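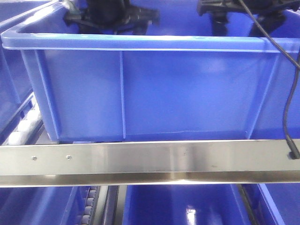 Two Hands on the Handles

The first thing you learn when you try to teach a robot is how much your own hands know and never mention. I picked up the pair of control handles at Uluncombe at nine in the morning, sure I had this one in the bag. I've carried trays! I waited tables for two summers! Sixteen tries later I still hadn't moved one from a rack without banging a corner on something.

Uluncombe is a training site on the edge of an industrial park, run by a small company called Iteck. What they do there is easy to explain and wonderfully hard to do well. A person holds two handles. When the person's hands move, the robot's two arms move the same way, grippers and all. The person does a job, the computer records every bit of it, and after enough rounds a learning program gets to study the pile and try the job alone. The staff call each round a "demo," and they talk about demos the way bakers talk about loaves. This one's good. That one's a bit flat. Toss it, start again.

The job during my visit was rack work, the kind of lifting and shifting that goes on in stockrooms and kitchens all over the country: blue bins, metal trays, shelves with little rollers so things slide when you want them to (and sometimes when you don't). The program they're training has a name, Gautam, and everyone uses it as if it were a new hire. "Gautam hates corners," I was told before I'd even taken my coat off.

Encarnación Cuesta was my teacher for the day. She has recorded 1720 demos on this job alone, and watching her do one is a treat. She breathes out before each grab. She never rushes the last inch. Her hands stay low and close together until she needs them wide, and the arms across the room follow with a calm I couldn't get out of them for love or money.

"You're looking at the tray," she told me after my fourth crash. "Look at where the tray is going."

Trays turn out to be a lovely problem. A bin has thick sides and a fat rim, so you can be a little sloppy and still come away with it. A tray gives you a thin lip and not much else, and both hands have to agree at every moment. Lift the left side early and the whole thing tips. Pull one hand out a touch too far and you're stretching a sheet of metal between two machines, and neither of them will apologize. Stack a small tray on a big one and now you have a passenger to think about, too. 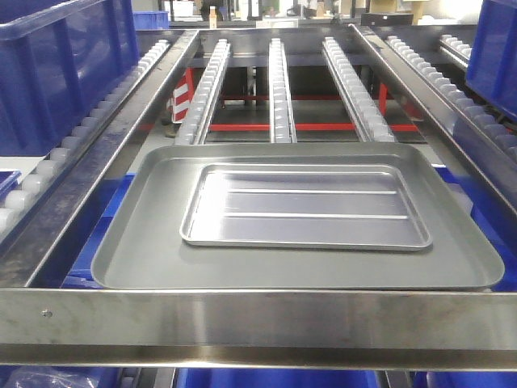 Rollers add their own fun. Push something along them and it may keep going after your hand has stopped, so Cuesta teaches people to set a load down back edge first, let the front follow, then wait a beat before letting go. She does the wait every time. I asked if the program would copy even that, and she grinned. It copies everything. An early batch came from an operator who liked to give each bin a tiny tap once it was home, and for weeks afterward Gautam tapped every bin too, very politely, for no purpose at all.

I love that story, and it gets at what's so interesting about teaching this way. Older factory robots were told where to go, point by point, and they went there all day long. Move the shelf an inch and they'd reach for the spot where it used to be. Learning from a person's demos is a messier business. The program sees a job done hundreds of times, each a little different, and has to work out which parts matter. So the Iteck crew varies things on purpose. They shift the rack. They swap a bright tray for a dull one. They even keep some of the fumbles, provided the operator recovers well, so that Gautam can see what a person does when a grip goes wrong. One of my sixteen made the cut for that reason, and I've been telling everybody.

It takes stamina. A shift is 29 demos and then a long break, and the break is enforced. Tired operators get jerky, and jerky goes straight into the recording. Cuesta showed me how to rest my elbows between rounds and how to let the arms hang over the rack while I shook out my fingers. By early afternoon my shoulders were toast, but something had clicked. I'd stopped thinking about the handles. I brought both hands in, felt for the corners, closed, and lifted, and up it came, level as you please.
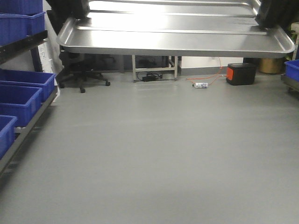 Jostiseo is less carried away. Getting a tray into the air was the easy half, he told me over coffee, and he'd hold the applause until the program could put one back on a shelf it had never met. He had the latest test on his laptop: 269 runs by Gautam working alone, with the rack moved between runs. Most of the failures came in the last few inches, with one corner down and the other still hunting for its place. He wants more demos of slow, dull, careful setting down, and fewer of visitors having a great time.

Fair enough. Cuesta had the next batch planned before he'd finished his cup, all of it putting down and none of it picking up, and she asked if I wanted to stay for a few. My coat was already on. I took it off again and went to find my handles.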